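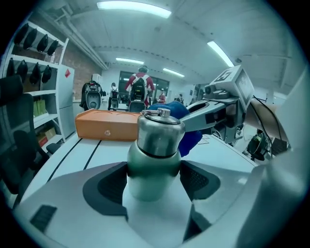

Choosing a gripper has long been treated as the last decision in an automation project, made once the arm has been bought and the floor space marked out. The comparison programme at Fluma, an independent test workshop for handling equipment, starts from the other end. Its engineers ask what has to be picked up, by whom it was previously picked up, and how well a given pair of fingers copes with the shape. A stainless-steel water bottle is a demanding choice on all three counts. Its sides are smooth, its shoulders narrow towards a screw cap, and the small metal ring on the lid can catch on a finger that closes too high. Held between the dark grey pads of a white hand-held gripper, it presents the pads with a curved metal wall and very little to hold on to.

The programme covers 8 objects and 2 designs of gripper. The first, supplied by Tornedo, uses broad, firm pads that close in parallel. The second, from Bedoya, has softer pads that give slightly under load. Both are supplied in a hand-held version, which an operator carries to the object, and in a version that mounts on an arm. Fluma tests the hand-held version first. An operator can feel a poor hold at once and correct it, and the record of those corrections is of considerable use when the same task is passed to the arm.

Each design completed 1,000 picks over the course of the trial. A pick was counted as sound if the object was lifted, carried across the table and set down upright without a second attempt. On boxes and cartons the two designs could hardly be told apart. The bottle separated them. The Tornedo pads held it firmly when they met it square on, but accounted for most of the 215 failed picks, nearly all of which began with the fingers arriving at a slant. The Bedoya pads forgave a slanted approach more readily. They also wore faster, and had to be replaced before the trial was complete.

Camera position proved to matter more than the workshop had expected. A camera set on the arm gives a good view of the object during the approach, yet the fingers themselves begin to hide it as they close. A camera on the gripper sees the last few centimetres well and the rest of the table poorly. Fluma now records from both places, and the controller, a Kilisis unit, is left to decide which view to trust at each stage of the movement. Early results were mixed – the change from one view to the other caused a short pause that operators found irritating – and the timing has been revised twice.

Cables remain a source of lost time. A lead that hangs freely while the arm is at rest may pull tight when the wrist turns, and several runs were stopped for that reason alone. The workshop has asked both suppliers to consider a side exit for the gripper lead.

A full account of the trial, including the wear measurements for both sets of pads, will be made available to member firms on 16 Aug 2019. The next round will use the same bottle, filled to different levels, together with a range of soft pouches that neither supplier has yet been shown.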